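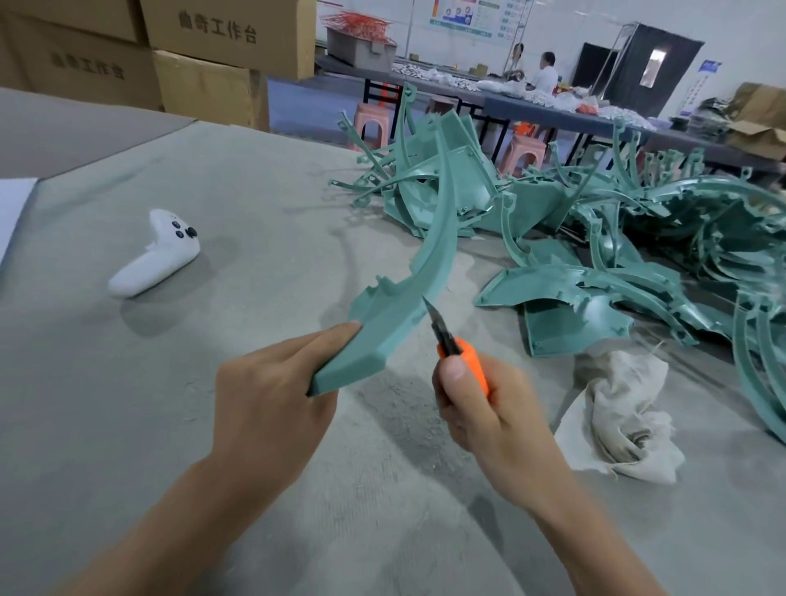
Jibrin and the Night Ferry
Words by Maiara Aguiar, pictures by Silviu Ghiță
Reviewed by Faith Mosoti

Oct 19, 2024

Jibrin is eight and cannot sleep. From his bedroom window he can see the ferry crossing to Hesbridge, and one night he puts his coat on over his pyjamas and goes down to meet it. The passengers are all animals, and all of them have left something behind on the other bank.

Aguiar has written two novels for adults but this is her first picture book. The text is short, and most of it is talk. The heron who sells the tickets gets the best lines, and my daughter asked for her pages again before we had reached the end. Reading aloud takes 13 minutes if you do the voices.

Ghiță works in ink with a thin blue wash, and the river spreads are lovely. The indoor ones are darker and a bit muddy. I had to hold the book under the lamp to find the mouse in the engine room, and the mouse matters to the plot.

My main complaint is the middle. A badger explains the history of the ferry over four pages and nothing happens while he does it. Younger children will wander off. The ending is quiet and a little sad, with Jibrin's father waiting on the jetty, and it doesn't tell you whether the trip was a dream.

The hardback has good thick paper and the binding lies flat. Best for ages five to eight. Bosia Books are bringing out a paperback in February, and I would wait for that unless you need a present now.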